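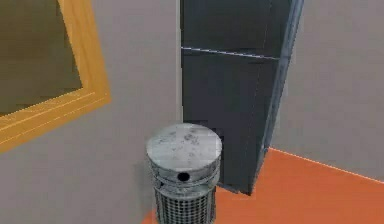

# Food waste collection in Iltville - progress report, second period

15 May 2025

This report covers the work done from January until now under the Rerkero small grant. It follows the order of your template, but I put the money part at the end because two invoices are still open.

## Households

At the start of the period 34 households were bringing their kitchen waste to the collection point. Now we have 60. Most of the new ones live in the two apartment blocks on the Villca side, where people asked us many times for a point closer to their door. We opened it in the ground floor corridor after the building manager gave written permission.

The growth is good, but it is not even. In the older block almost every floor takes part. In the newer block the interest is low, and the leaflets we left in the mailboxes brought only a few calls. We will try to speak with people in person at the spring residents' meeting.

## Containers and smell

In the first report we wrote that smell was the main complaint. We changed the pickup from once a week to twice a week, and complaints became fewer. They did not stop. On warm days the residents of the ground floor still write to us, and I think they are right to do it. For the summer months we ask to keep the two pickups and add a third one when the temperature is high.

Containers with a lid are easier to keep clean than the open crates we used before. The crates are now only for dry leaves.

## Compost quality

The first full batch was ready in April. Prastarine, the laboratory we work with, tested it and found it suitable for flower beds. For vegetables they advise to wait for one more batch - there were small pieces of plastic in the sample, mostly from fruit stickers and tea bags. We wrote a new sorting sheet about this and gave it to all households.

## Money

From the 1000 euros planned for transport we still have 20 left, so this line will be finished before the end of the grant. The line for printing is almost not used. We would like to ask your permission to move the printing money to transport. The open invoices are for the second lab test and for the rent of the van; I will send copies when they are paid.

## Next period

- Residents' meeting in the newer block
- Second batch, with a new test for plastic
- Decision about the third pickup, after your answer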